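# The Bed Is Not a Table, and Other Rules I Stopped Believing

Every January the sleep advice comes back around. Keep the room cool. Keep it dark. Buy a better pillow. And, always somewhere near the top, use the bed for sleeping and nothing else.

I have followed that last rule on and off for years, mostly off. So when Otstead, a mail-order outfit that sells bedding and a good deal of guilt, sent me its "Pure Bed" plan, I figured I'd give it a fair try. The plan costs $40. For that you get a booklet, a cotton bag to put your phone in, and a daily email from a coach called Quan, who may or may not be a person.

The booklet says a bed with clutter on it tells the brain to stay alert. It doesn't say how anyone knows this. I wrote to ask and got a reply that thanked me for starting my journey.

Busisiwe Gumede ran a sleep clinic in Dirnville for 13 years, and she was kinder about it than I was. The basic idea has something to it, she told me. People who lie awake for hours can come to connect the bed with lying awake, and getting up for a while may help them. "But that's advice for people who can't sleep," she said. "Somewhere along the line it got sold to people who sleep fine and own a laundry pile."

Most of us live in homes where the bed is the biggest flat surface going. Thandeka Magagula rents a single room over a dry cleaner, and hers is where she wraps parcels, sorts mail and eats toast. She sleeps seven hours a night. She had never heard of the rule and didn't seem eager to adopt it.
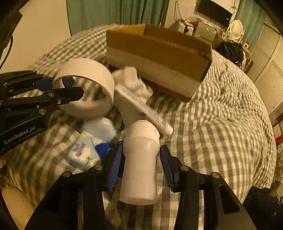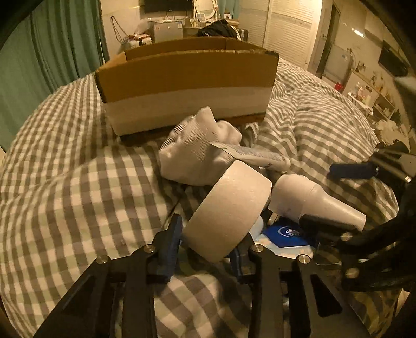 *Beds get used for more than sleep: a white plastic bottle over a checked duvet, top, and a roll of masking tape.*

Otstead's booklet would call that a failure of boundaries. It also claims 3000 happy customers – a number I couldn't check, and the company didn't offer to help. What I could check was the small print, where it says results "may be due to other changes in routine." The plan asks you to quit coffee after lunch, go to bed at the same time every night and take a walk each day. I'd expect anyone to feel better after two weeks of that, with or without a bare duvet.

I lasted all 14 days. I slept a little better, I think, though I was also walking a mile and a half every evening. My floor, meanwhile, took on everything the bed used to hold, and I stepped on a stapler.

Gumede's own test is free. If you fall asleep without much trouble and wake up fairly rested, leave your habits alone. If you don't, and it goes on for weeks, see a doctor before you buy a bag for your phone.

I've kept the walks. The coach still emails me every morning at six.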